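3.2 Listing wording and time to offer

We now turn to the listings themselves. The sample is 299 flats and small houses, all put up for sale in Bandberg through one of 4 agencies. Two of these (Gonano and Zein) cover the centre and the streets by the station, the other two work mostly in the outer districts and asked to be left unnamed. Listings withdrawn before any viewing were dropped. Relistings kept, but only the first spell counted — see the note on this further down.

For each listing we have the advert text, the asking price at first posting, the floor area, and the date on which an offer was accepted. Not the final price. The agencies differ in how they record it and two would not share it at all. So everything below is about time to offer, not about what the seller got in the end.

Adverts were coded by hand. Three groups of words were marked: words for the state of the home (new kitchen, fresh paint, needs work), words for the surroundings (quiet, near shops, close to tram), and words for the seller's position (must sell, open to offers, moving abroad). A fourth group, words for feeling (cosy, charming, a real gem), was coded at first and then left out of the main model, as the coders did not agree well enough on it. It comes back in the appendix for completeness.

Main result, briefly. Words about the seller's position go with a shorter time to offer, and this holds after asking price and floor area are taken in. The effect is clearer for flats than for houses. Words about surroundings do very little either way. Words about the state of the home are mixed: "needs work" shortens the wait where the asking price is low for the street and lengthens it where it is not. This makes sense to anyone who has bought a flat that needed work, but we did not set out to test it and it should be read as a hint only.

We also looked at whether a home was still lived in during the selling period. The agencies keep this as a simple yes or no. Lived-in homes took longer to reach an offer. Part of this is plain access, viewings have to be fitted round the people living there and some get put off. Part may be how the rooms look to a buyer. With our data the two can not be pulled apart.

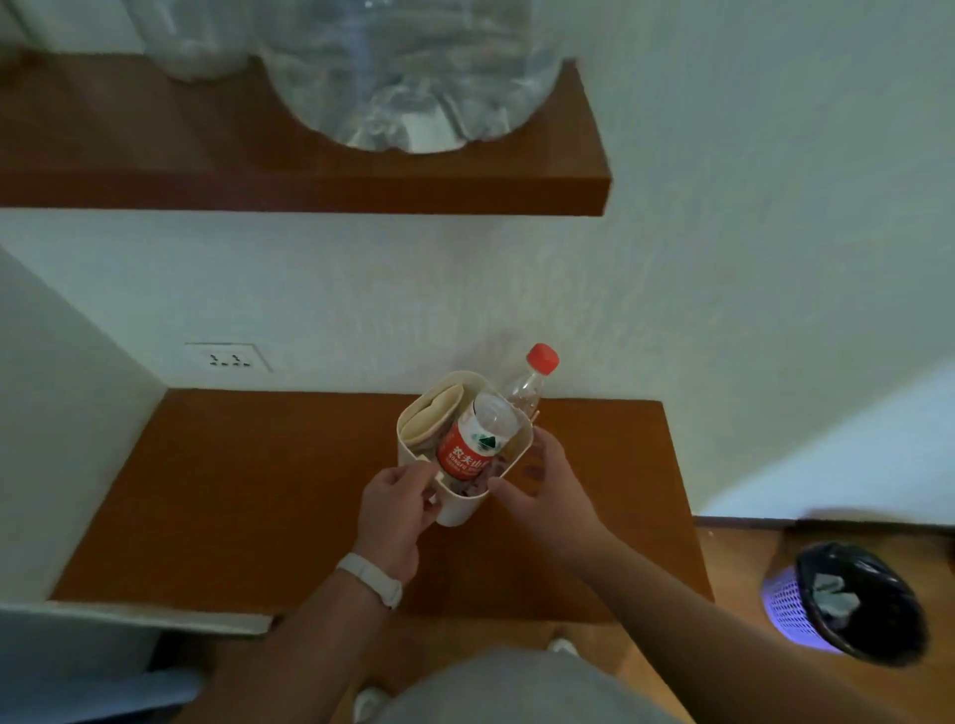
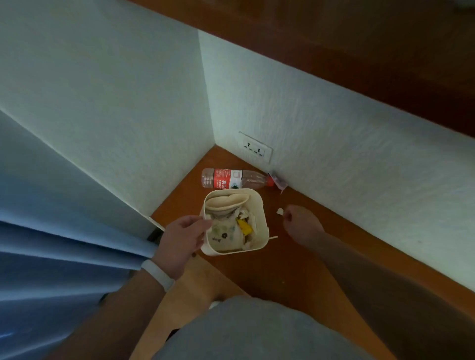
Figure 4. Domestic interior, two views: hands holding a small caddy near a wooden shelf (first), hands reaching down to a floor-level corner with an outlet plate (second).

A word on asking prices. In Bandberg the asking price is a starting point and both sides know it. Some agents set it low to draw a crowd, some high to leave room. Gonano told us they leave it to the seller; Zein has an in-house guide which we were allowed to read but not to quote. This means that asking price per square metre carries two things at once, the worth of the home and the habit of the agent. We add a marker for agency to soak up the second. It soaks up a fair amount. Without it the link between price and time to offer looks much stronger then it is.

Price cuts are handled in the simplest way we could find. A listing counts as cut if the asking price drops at any point before an offer, and the size of the cut is ignored. We tried using size as well. Results moved about depending on one or two large cuts in the outer districts, so we went back to yes or no. Cut listings take longer, of course, but this runs both ways: slow listings get cut. No claim is made here about which comes first.

On relistings. 12 homes were taken down and put back up, sometimes with a new agent, sometimes only with new wording. Using the first spell treats these as unsold at the date of withdrawal. The other choice is to join the spells and count the whole stretch. Doing so makes the seller-position effect a little weaker, the sign stays the same. We keep the first-spell version because the wording often changed between spells and there is no clean way of giving a joined spell one text.

All intervals given in the tables are at the 95 per cent level. Listings posted in May behave oddly and we checked them apart. More homes come up then, and the adverts are shorter, perhaps written in haste. Dropping the whole month changes none of the signs. The estimate for "open to offers" gets smaller and its interval wider, still clear of zero.

Limits. One town, four agencies, no final prices. Adverts were read as text only, with photographs and floor plans left aside, although buyers surely look at those first. We also do not know what was said on the phone, and in a market of this size a lot gets said on the phone. Private sales are missing altogether. From talks with the agencies we beleive they are more common in the outer districts, which would make our outer sample a slanted one.

The comparison with Kaltus, where adverts follow a fixed form and sellers have far less say in the wording, is taken up in the next section.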